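FOR IMMEDIATE RELEASE
April 2025

Burdale Opens Its First Refill Shop on Effiong Street

Hello from behind the counter! I'm Priit Lill, I run Burdale, and after three years of selling soap, oats and vinegar out of a van, I finally get to write the words "our new shop." We're at 1327 Effiong Street, two doors up from the old shoe repair place, and the door is open as of this week.

If you've never been to a refill shop, it's an easy thing to get the hang of. You bring a jar, a bottle, a bread bag, whatever you've got. We weigh it empty, you fill it with what you want, and you pay for what went in. No minimum. I have happily sold one customer a single spoonful of smoked paprika (she was halfway through a stew, so it was a bit of an emergency).

The van carried 100 products on a good day, and that was with the lentils riding up front in the passenger seat. The shop has room for 865, so a lot of the things people kept asking me for are here at last: dish soap with no scent, six kinds of rice, loose black tea, dog biscuits, castile soap, and the crunchy peanut butter that you grind yourself. The grinder is loud. Kids love it.

We're also stocking the full Dultico line of laundry powders, which I've used at home for ages, and bread flour from Brotau in both white and rye. The rye sold out every time I had it on the van, so I've ordered a silly amount.

One more thing on containers. You don't need to go out and buy a matching set of glass jars! Use what's in your cupboard. Yogurt tubs, pickle jars and plastic cups all work fine for dry goods, as long as they're clean. If you forget, there's a shelf of washed jars by the door and you can take one.

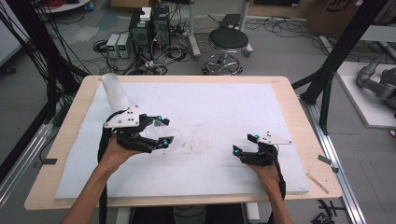 Opening Party and Hours

We're having a little party on the first Saturday we can get the band, so I'll post the date in the window and on our page once they've settled it. There will be soup, a seed swap, and a pot of coffee that I plan to keep going all afternoon. Bring your own mug, of course.

Regular hours are ten to six, with a late evening once a week for people who work downtown. The van isn't retiring, either. It'll keep up its usual stops on the north side through the summer, and you can order ahead from the shop and pick up there.

Press and Photos

Reporters, bloggers and school newspapers are all welcome. Come by any time we're open and ask for me. I'll show you around, answer whatever you like, and probably send you home with a bag of rye flour.

Media contact: Priit Lill, owner, Burdale, 1327 Effiong Street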